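Wing-sze Hung
Okay, a small thread about wearing wool in an old apartment, because I've had so many kind messages since I mentioned we got through December with the heat turned way down. 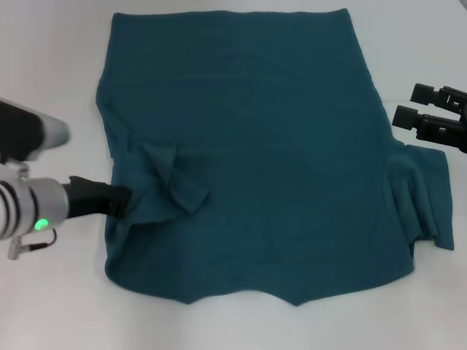

Teal knit, laid out flat.

2/ We live on the top floor in Meredith, in a building with tall windows and very opinionated radiators. Last winter one monthly bill came to 847 dollars and I sat on the stairs and read it twice. So this year we started with ourselves - layers first, thermostat second.

3/ A thin layer against the skin, then a knit, then something that stops a draft. I used to put on one enormous sweater and wonder why my wrists were freezing! Two medium layers do so much more for me, and I can still wash dishes in them.

4/ Curtains next. My friend Lai-ching Chu talked me into lining ours with old blankets, and we spent a whole Saturday on it with soup going on the stove. They hang a bit crooked. I love them.

5/ Someone asked about storage. Heavy knits get folded, always, and they live on a shelf. Hangers gave me those funny little shoulder bumps, and I've never once managed to steam them out completely.

6/ And for washing: cool water, a tiny bit of soap, no wringing. I roll mine in a towel and press with my knees (very dignified) and then let it dry flat overnight.

7/ Still looking for a good draft stopper for a door with a 5 inch gap at one corner, old houses being what they are. If you've sewn one, please tell me what you filled it with - rice, sand, old socks, I'll try anything.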